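Protokoll der Softwarerunde Greifen und Einschenken, August
Projekt Womico, Beginn 9:30 Uhr, Protokoll: Uliana Ostapchuk 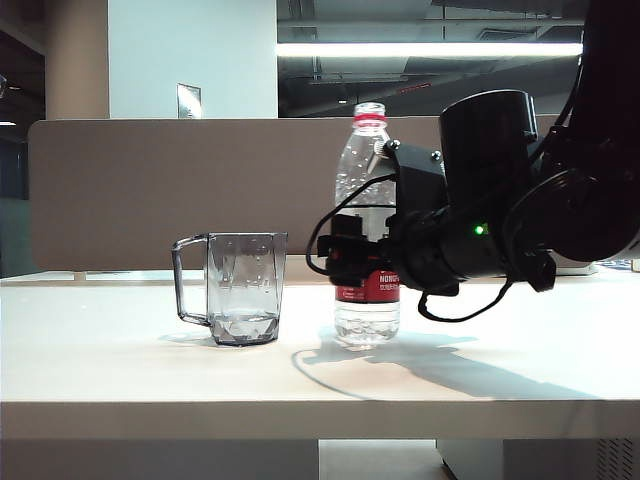

Wojciech Kurek wandte gleich zu Beginn ein, die Bahnplanung sei im Moment gar nicht das Problem, die Wahrnehmung liefere ihr nur zu spät, was sie brauche. Er bat darum, TOP 2 vorzuziehen. Kein Widerspruch, also so gemacht.

TOP 1 (vorher TOP 2): Wahrnehmung durchsichtiger Gegenstände

Klarer Kunststoff ist und bleibt die schönste Gemeinheit, die man einer Tiefenkamera antun kann. Die Punktwolke hat an Flaschen und Krügen Löcher, und durch die Löcher hindurch misst die Kamera fröhlich den Hintergrund. Bisher haben wir die Löcher gefüllt und gehofft. Der neue Zweig macht es umgekehrt: Er nimmt die Löcher als Hinweis, legt die Segmentierung aus dem Farbbild darüber und passt erst dann eine Form an. Bei Flaschen mit Etikett dient das Etikett als Anker, weil dort die Tiefe zuverlässig ist.

Der Testsatz umfasst 491 Aufnahmen. Die alte Fassung fand in 218 davon eine brauchbare Pose, die neue liegt deutlich darüber, die Auswertung läuft aber noch und eine Zahl kommt erst ins Protokoll, wenn sie zweimal herausgekommen ist. Trotzdem: Die Überlagerungen, die Wojciech am Beamer gezeigt hat, sehen großartig aus! Selbst bei facettierten Gefäßen, an denen sich die Reflexe von Flächenkante zu Flächenkante hangeln, bleibt die Kontur stehen.

Noch offen ist der Henkel. Dünne Henkel verschwinden in der Maske, sobald der Krug schräg zur Kamera steht. Vorschlag aus der Runde: den Henkel gar nicht schätzen, nur die Seite bestimmen, auf der er sitzt, und diese Seite für den Ausguss sperren. Wird ausprobiert.

Zur Laufzeit: Die Posenschätzung braucht jetzt 37 Millisekunden pro Bild auf dem Laborrechner. Das reicht für die Annäherung. Für das Einschenken muss der Füllstand schneller kommen, dazu TOP 3.

TOP 2: Bahnplanung und Kabel

Die Planung kennt die Armglieder und den Greifer, aber die Kabel kennt sie nicht. Bei seitlicher Annäherung hängen die Schlaufen dort, wo Gegenstände stehen können, und im Modell ist da nur Luft. Diskutiert wurden zwei Wege. Der eine ist eine echte Simulation der Kabel (verlockend, und zwei Leute am Tisch hätten sofort angefangen). Der andere ist schlicht: eine Hüllgeometrie um Greifer und Handgelenk, die je nach Gelenkstellung aus einer Tabelle kommt. Beschlossen ist die Tabelle. Die Hülle wird bewusst großzügig angesetzt und später verkleinert, falls der Planer zu oft keine Lösung findet.

Die Freigabe für das Drehen des Handgelenks beim Kippen bleibt auf die bisherigen Grenzen beschränkt, bis die Hülle im Planer steckt. Das gilt auch für Versuche nach Feierabend.

Grelasel, unser Planungsdienst, bekommt dafür eine zusätzliche Schnittstelle. Bisher nimmt er Kollisionskörper nur beim Start entgegen, künftig auch zwischen zwei Teilbahnen. Der Umbau ist kleiner als befürchtet, der größte Teil steckt in den Tests.

TOP 3: Regelung beim Einschenken

Der schönste Teil der Sitzung. Der Regler kippt zurzeit nach einem festen Profil und korrigiert über das Gewicht, das wir aus den Gelenkmomenten ableiten. Das Signal rauscht, und gerade am Anfang, wenn der erste Schwall kommt, hinkt es hinterher. Neu ist ein Beobachter, der den Füllstand im Zielgefäß aus dem Kamerabild schätzt und beide Quellen zusammenführt. In der Simulation folgt der Kippwinkel jetzt weich, ohne das Nachruckeln, das uns seit dem Frühjahr begleitet hat. Wer die Kurven noch nicht gesehen hat: unbedingt ansehen, sie liegen im Ordner Golthorpe!

Frage aus der Runde, was bei Tropfen an der Innenwand passiert. Antwort Kurek: Die Füllstandskante wird dann manchmal zu hoch geschätzt, der Beobachter verwirft Sprünge nach oben aber, wenn das Gewicht nicht mitgeht. Ganz zufrieden ist er damit noch nicht. Er möchte die Kante künftig über mehrere Bilder verfolgen und nicht in jedem Bild neu suchen.

Längere Diskussion zur Greifkraft. Eine dünnwandige, offene Flasche gibt nach, und wenn der Greifer zudrückt, steigt das Wasser, ohne dass jemand gekippt hat. Die Kraftvorgabe wird deshalb vom Greifpunkt abhängig gemacht und während des Kippens konstant gehalten. Nachregeln nur bei erkanntem Rutschen. Den Rutschdetektor haben wir schon, er war bloß in einem alten Zweig vergessen worden.

TOP 4: Werkzeuge und Protokollierung

Das Abspielwerkzeug zeigt Kamerabild, Gelenkwerte und Planerzustand jetzt auf einer gemeinsamen Zeitachse. Man kann in einem Lauf zurückspringen und den Planer ab dieser Stelle mit geänderten Parametern neu rechnen lassen. Das hat in der Vorführung auf Anhieb funktioniert, es gab Applaus, völlig zu Recht.

Wunschliste: Marken per Tastendruck setzen, Läufe nebeneinander vergleichen, Export der Reglergrößen als CSV. Die Marken kommen zuerst.

Der Zeitversatz zwischen Kamera und Steuerung beträgt noch einige 6 Millisekunden und wird im Werkzeug herausgerechnet. Sauberer wäre eine gemeinsame Uhr. Zakharchenko, der Testrechner am Arm, bekommt dafür eine frische Installation, vorher bitte alle eigenen Daten sichern.

Aufgaben

Kurek: Auswertung des Testsatzes abschließen, zweiter Durchlauf mit getauschter Reihenfolge
Kurek: Füllstandskante über mehrere Bilder verfolgen, erster Entwurf
Ostapchuk: Tabelle für die Kabelhülle, Schnittstelle in Grelasel
Ostapchuk: Rutschdetektor in den Hauptzweig holen, Tests ergänzen
Alle: Henkelregel an eigenen Aufnahmen ausprobieren und Fehlschläge mit Laufnummer eintragen

Verschoben auf das nächste Mal: Benennung der Koordinatensysteme. Bitte vorher den Entwurf im Wiki lesen, besonders den Abschnitt zum Greifermittelpunkt, dort stehen zwei Definitionen, die sich widersprechen.

Ende 11:10 Uhr.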